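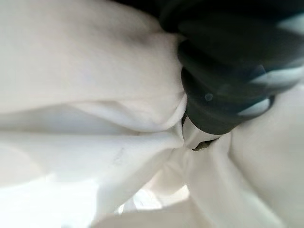

Ticket 628, bow ramp "NOT SECURED" alarm on the landing craft Donmont, still open as of this morning. Quick recap for whoever picks this up on your end: the ramp is up, the dogs are in, the pins are in, I've put my own hand on every one of them, and the panel on the bridge still goes red whenever it feels like it. I've now traced every circuit that can raise this alarm and they all run to the same place, like the folds in the white cloth up top all running in to that one pinch. The place is the junction box on the port side, forward of the vehicle deck drain. So please, no more emails asking if I've checked the bridge panel! I have checked the bridge panel.

**What we have on board**

- Ramp controller: Latiser, original fit, firmware 11
- Position switches: Kaufmann, replaced at the last yard period
- Wiring and junction box: Cistosico (the yard), same yard period
- Alarm first seen in March, two trips after we left the yard

**Log**

*06:40* — Powered up alongside. Panel green. Of course it was green, I was looking at it.

*07:15* — Started both mains and let them idle. Still green. Brought them up a bit and the alarm came on inside a minute, cleared itself, came back. Logged it on the controller as "port lower switch open." Starboard side never complained once.

*07:50* — Swapped the port lower and starboard lower switches, which took way longer than it should have because one of the bolts was put in by a gorilla. Ran up again. Fault stayed on the port side. So the switch is fine, and I'd like to withdraw what I said about Kaufmann in my last message (mostly).

*08:30* — Opened the port junction box. There's some green crud on terminals 4 and 5, and the cable gland on the bottom turned by hand, which it really should not do. Cleaned the terminals, snugged the gland, closed it up.

*09:05* — Ran up again. Green for a good long while and I got my hopes up. Then red.

*09:40* — Meter across the port loop with the engines off reads steady. With the engines on it jumps all over. Your manual says anything over 200 ohms counts as open and I'm seeing 300 at the worst of it. Wiggled the cable where it comes out of the box and I can make it jump with the engines off too, just by pushing it toward the hull.

*10:20* — Jumpered a spare pair from the box back to the controller, laid along the deck and taped down. Ran up, slow, fast, slow again. No alarm. Ran it for the rest of the hour and had a sandwich. No alarm.
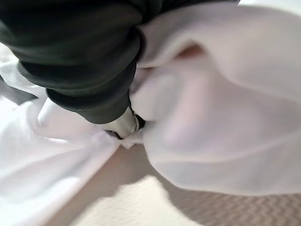
*Dark ribbed sleeve above, pale white fabric in the grip.*

**Where I think we are**

The bad bit is in the fixed cable between the port box and the first bulkhead. I can't see it without pulling the lining, and I'm not pulling the lining until somebody tells me whether that's warranty work. I've left the jumper in for now with a tag on it. We are not carrying vehicles with it like that, so the clock is running on us.

**What I need from you**

1. Does the controller care if the port loop is a different length from the starboard one? The manual is silent on it.
2. Can you send the drawing for the port box? The one we were given shows six terminals and ours has eight.
3. Is there a way to see the fault history going back past the last power cycle? I'd love to know if it did this on the delivery trip.

I also noticed the controller clock is an hour off. Don't know if that matters to anyone but I didn't touch it. All the times above are from my watch.

Oh, and the spare gland in the kit is the wrong thread. Please send two of the right ones.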